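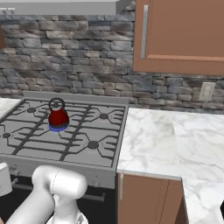
Start with the promise, before hello. "Save time every day." It's on the soup, the banking app, the mop, the letter from the dentist. Let them sit with it. Then ask who in the room has more spare time than they did before they owned the things that were meant to give it to them. Don't wait too long for hands. Then point up at the screen. Red kettle, burner lit under it, blue all round the base. Ask what a person does while a kettle like that is on. Take answers. Somebody will say "the dishes", somebody will say "stare at the wall", and both are useful, so remember who said which. The question for the evening is whether those minutes were ever lost, and who gets to say so when they sell them back to you.

Now hello. Thank the Catholm Library for the room and whoever is running the sound. Mention that questions come at the end but heckling is allowed.

WHO I AM

Keep it short. I spent a good part of my working life writing the small print under claims like this one. I know how the sentence gets made. I'm not against machines, and I'm very fond of my washing machine. (Say the washing machine bit properly, because someone always thinks I want us back at the river.)

PART ONE – THE CLAIM

Read out the Fladunent leaflet. Slowly. "Members save 5 hours a week on planning and preparing meals." Read it twice.

Ask what the comparison is. Five hours fewer than what? The leaflet doesn't say. I wrote to the company and got a polite reply with a link to the same leaflet.

What I could find, after some digging through their help pages: they emailed 3,000 members and 300 wrote back. Stop there and let people do the sum in their heads. Then ask who they think those 300 were. My guess is they were the keen ones. If I'd signed up in a burst of good intentions and then forgotten my password, I wouldn't be filling in a survey about how well it was going.

Be fair here. A small share of replies doesn't make a thing false. It might save somebody five hours. I just can't tell from this, and I doubt they can either.

The other trouble is that members were asked how much time they felt they saved. Felt is doing a lot of work. Nobody had a clock going. Try this on the room: how long did you spend looking for your keys last month? Whatever you come up with, you made it up just now, and you'd have made up a bigger number if I'd told you first that I sell key hooks.

Drink of water.

PART TWO – WHAT GETS LEFT OUT

Tell the Ganum story. Keep the voices out of it this time, it went on too long at the last one.

Ganum is the booking system our clinic brought in. It used to be a phone call. You rang, you listened to the flute music, you spoke to a woman who knew which doctor you meant. The new system "cuts booking time to under a minute". And so it does, if you count from the moment you press Book. It doesn't count the account, the code sent to your phone, the second code because you were too slow with the first, or the page asking whether you're sure you aren't already registered. I was already registered. It took me most of a lunch break to find out as who.

Point to make: the time didn't vanish. It moved off the clinic's side of the desk and on to mine. From the clinic's side that counts as a saving, and I'd believe their figures. From mine it's a new chore with a cheerful colour scheme.

Other places this happens, pick whichever suits the crowd:

Self checkouts. Scanning used to be someone's job and now it's my hobby.

Flat-pack furniture. Fine, it's cheaper, and I'll give them that one.

Printing your own boarding pass, then queueing to show someone you printed it.

School newsletters that used to come home in a bag and now live behind a login. (Good one if there are parents in. Expect groaning.)

Ask for theirs. Take four at most or we'll be here until December.

PART THREE – BOŘIVOJ'S LEDGER

Change of pace here. Sit on the edge of the table if there is one.

Bořivoj Charvát lived next door to us when I was starting out. He repaired clocks, of all things, and he kept a ledger of jobs with the hours beside each one. When he bought an electric polisher for his bench he went on keeping the ledger in the same way, and years later he let me read it. I was expecting to see the hours drop.

They didn't. Polishing got quicker and he polished more. Parts he'd once have wiped and put back were now done to a shine, because he could, and then customers came to expect it. He charged the same. I asked whether he was sorry he'd bought it and he said no, the work was nicer. He'd never thought of it as saving time until I asked.

I come back to that a lot. The polisher was worth having, but the reason printed on the box was the wrong one.

Don't overcook this. One man's ledger proves nothing in general, and I've just spent a quarter of the talk being snooty about other people's evidence. Say so out loud. If anyone wants to object, that's the spot for it.

PART FOUR – THE WAITING

Back to the kettle. Repeat whatever the dishes person and the wall person said at the start, by name if I caught them.

An advert would call both of those dead time. I don't see it. The dishes got done. The wall-starer had a few minutes with nobody asking for anything, and I know people who pay good money for that and call it a retreat.

Read the bit from the Trnka brochure. They make a kitchen timer that tells you what to do in the gaps while something cooks. "Turn idle minutes into achievements." It suggests squats. It suggests answering one message. Pause after squats.

I'll admit I tried it for a week. I answered some messages badly. I burnt nothing, to be fair to it, but I was jumpy by the end and had started to resent rice.

Careful with tone. There are people in every audience who are truly short of time – two jobs, a sick parent, small kids – and for them a shorter queue is no joke. I'm not telling them to enjoy the wait. What I'd like is for the people making the promises to have to show that those lives got any easier. Mostly they show us a smiling woman with a tablet.

WHAT I'D ASK INSTEAD

Put these up slowly and talk over them. No reading aloud in a flat voice.

Quicker than what?

Who had the stopwatch, if there was one?

Does the clock start when I start, or when it suits them?

Whose minutes are they?

What happens when it breaks?

The last one always gets the most questions, so leave room. If it's a quiet crowd, tell them about the printer.

QUESTIONS – LIKELY ONES

"What about dishwashers?" Good machines. I have one. I still rinse everything first, against all advice, so don't take instruction from me.

"Aren't you just being negative?" Probably a bit. I'd say I'm asking to see the receipt. If it's good, I'll happily buy the mop.

"Did you keep the timer?" It's in a drawer. I haven't thrown it out because it does have a decent magnet.

"Should I cancel my Fladunent?" Not for me to say. Time yourself for a week without it first, and write it down as you go.

Chairs back against the wall before leaving, and return the clicker to the front desk.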